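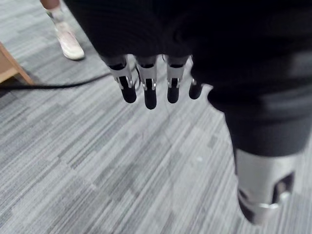 Slide 1. Hand and grey striped carpet.

Speaker notes: What guests write down
Slot: 30 minutes, including questions. Small hotels strand, Nolluvside, after lunch. Assume half the room is asleep and the other half is checking its bookings.

OPENING (stay on slide 1)

Say good afternoon. Wait for the door to stop banging. It has a slow closer and it will bang twice.

I run a guesthouse called the Yupanqui. It has 15 rooms, a dining room that faces the wrong way, and a sign people photograph because they think it's a spelling mistake. The previous owners named it after a holiday. We kept the name because the sign was bolted on and the quote for unbolting it was more than the quote for the roof.

I've been asked to talk about complaints. The programme says "Turning Feedback into Delight". I didn't write that. If you came for delight, the session next door is on breakfast pastries and I believe there are samples.

Last winter I read every written complaint we had received since we took the place over. All of them: comment cards, emails, reviews, the visitors' book, and a long message scratched very neatly into a bar of soap. There were 2513. I read them in January with the boiler off, which gave me a certain fellow feeling with room 4.

(Pause. If they laugh, move on. If they don't, move on slightly faster.)

WHERE THEY CAME FROM (slide 2, the ugly table)

Don't read out the table. Nobody can see it past the third row.

Points to make:

Most of the complaints were one sentence long. The ones longer than a page were nearly always about something that happened before the guest reached us. Traffic, a sister-in-law, a ferry. By the time they got to our front step they had a whole complaint ready and needed somewhere to put it.

The soap was about water pressure. It was a fair point, well made.

We use Nelteck for bookings, like half of you. Nelteck has a feedback module. It sends every guest a form on the morning they leave, at seven, when they are looking for a missing sock. If you want to know what a person thinks of your hotel at the lowest moment of their stay, I can recommend it. If you'd like something kinder, the send time is hidden under "Regional settings". I found it by accident while trying to change the currency.

Ours now goes out at four in the afternoon. By then they're home, they've had a cup of tea in their own kettle, and they've remembered the view.

Ask: who here has changed theirs? Hands. (There will be one hand. It will be someone who used to work at Nelteck.)

NOISE

This is the big one, so give it time.

Guests say "noisy" for anything they can't see and didn't choose. Gulls are noisy. Our ice machine is noisy. Other guests enjoying themselves are very noisy. Their own television isn't noisy at all, even when I can follow the plot from the linen cupboard.

For years my answer was earplugs in a little dish. I thought this was thoughtful. Reading the comments in order, I could see exactly when the dish arrived, because that's when complaints about noise went up. You put earplugs by a bed and the guest lies there waiting for whatever it is you're warning them about.

We took the dish away. We also moved the ice machine. I'd love to tell you which one did it, but I did both in the same week, like an idiot.

Stairs. If yours creak, tell people the house is old when you hand over the key. Say it in a pleased voice. The same creak becomes period detail.

FLOORS AND BEDS (slide 3)

Carpet gets more written about it than the food does, and I take the food quite seriously. A plain carpet shows everything. A heavily patterned one makes people wonder what you're hiding. A stripe seems to get off lightly, apart from one gentleman who said it made him feel he was being told which way to walk.

Beds. Keep this short or it'll take over.
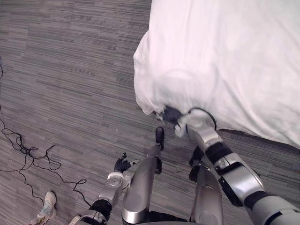
The commonest bed complaint we had was never about the mattress. It was about the tuck. There are people who want the covers fastened down like a tent in a gale, and people who get in and kick until everything is on the floor, and they marry each other. You can't please both sides of that bed. We tried one loose side and one tight side for a month. The comments from that month are some of the most bewildered in the collection.

What we do now: everything left loose, hem clear of the floor, spare blanket on the chair. The tight sleepers can tuck themselves in. Quite a few of them have written to say that the housekeeping is excellent.

Too hot and too cold come under beds as well, since that's where people are when they notice. We had a winter duvet and a summer duvet and a rule for when to change over. The weather at Nolluvside has never heard of the rule. Two thinner ones per bed cost us more in washing and ended the argument. Someone will ask about washing costs. They're bad. Say so.

Pillows: skip unless asked. If asked, the answer is that there is no correct number and I've tried several.

THE DRIMAMHAM PROBLEM (slide 4)

Drimamham is the big place on the headland. Some of you are from there, and welcome, and I hope you enjoyed the parking.

A surprising number of our complaints are that we aren't Drimamham. No spa, no lift, no man in a waistcoat. For a long time I replied to these one by one, explaining that the website doesn't mention a spa. I was right every time and it did me no good at all. A reply to a review is read by the next guest, and the next guest sees somebody being told off.

So I wrote down what we haven't got and put it on the booking page, near the top. No lift. No bar after ten. No spa, though there is a bath in room 9 that people speak well of. Bookings dipped for a bit and I had some bad nights over it. Then they came back, and the people who came were people who didn't want a lift. They brought smaller suitcases too.

My partner would like it noted that the list was longer in the first draft, and that "no charm" was removed.

HOW TO REPLY (slide 5)

Four rules, and I break the last one.

Reply the next day. The same day, you're cross. The day after that, you've forgotten and it shows.

Use the guest's own word for the thing. If they wrote "draught", write "draught". Don't write "the ambient temperature issue you experienced". I've had letters like that from my bank and I wanted to throw a chair.

Say what you've done, if you've done something. If you haven't, say you're sorry it spoilt their evening and stop typing.

Never be funny. (Look up here. Leave it a moment.) I once replied to a complaint about a spider with a few lines signed by the spider. It was shared quite widely. For a whole summer people asked to stay in the spider's room, and one family was annoyed that there wasn't one. I had to consider my position on sourcing.

THE ONES THAT HURT

Slow down. No slide for this, leave 5 up.

There's a card from our first season that says "You both look very tired." That's all it says. Under "What could we improve?" I filed it as rude. I kept it in the rude pile for years, and when I got to it again last January I took it out and sat with it for a while. We'd been doing every breakfast and every changeover ourselves. Whoever wrote that had looked at us properly over the toast and told us something true.

We close for two weeks in November now. We get complaints about that as well.

Don't go on. Drink some water.

IF THERE'S TIME

The kettle story. Only if it's before ten past.

The visitors' book: keep one, on paper, with a pen that works. People are politer in ink, and they read each other's. We've had a running disagreement about marmalade in ours across two volumes.

QUESTIONS

Likely ones:

Do you offer refunds? Yes, if the thing broke. No, if the thing was the sea.

What about fake reviews? We've had a few. One praised our rooftop pool. I left it up.

Could you share the spreadsheet? No. It has people's names in it, and some remarks of mine in the end column that I'd have to take out first.

What happened to the soap? It's in a drawer. The plumber has seen it.

Bring back the clicker. Last time I went home with it in my coat.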